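News > Opinion > Politics

Print this article | E-mail this article

Written answers are no answer at all

When a minister's office gives an inquiry its answers in writing, the public should assume the answers were drafted by somebody else. That is the ordinary way a large office works, and it is the reason the parliamentary inquiry into the Planbridge contract should stop accepting paper and start calling people into the room.

The facts so far are thin. Planbridge was hired to advise on the Sorolport terminal lease. While it was doing that work it was also being paid by Prurkus, one of the bidders. The minister's office says it learned of the second arrangement after the lease was signed. A briefing note tabled in February suggests the office had been told before then. Both versions can't be right, and the inquiry has so far dealt with the problem by sending a list of questions and waiting 90 days for a reply.
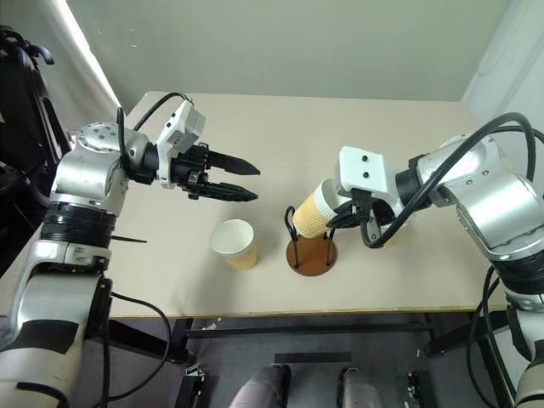
Reading time: 3 minutes

The reply, when it came, ran to two pages. Most of it repeated the press statement. On the question of who read the briefing note, it said the note was "handled in accordance with normal office practice." A member sitting across a table could have asked what normal practice was, and who had followed it that day. A letter can't be interrupted.

Defenders of the minister say oral hearings turn into theatre. Some do. Members make speeches and run out their time, and the evening news gets its clip. But the transcript still exists the next morning, and witnesses who have to speak for themselves tend to be more careful about what they claim not to remember.

There is also the matter of advisers. Ministerial staff in this country are rarely made to appear, on the theory that the minister answers for them. I would accept that if the minister did answer for them. In the Cherkaoui report on lobbying, tabled under the last government, the same recommendation appears in three separate chapters: staff who receive a document should be able to be asked about it. The government of the day welcomed the report and did nothing. The present one, which quoted it often in opposition, has done the same.

The inquiry meets again on Wednesday. It has the power to summon witnesses and has not used it. The chair should put the motion, and members who want to vote against it should do so on the record.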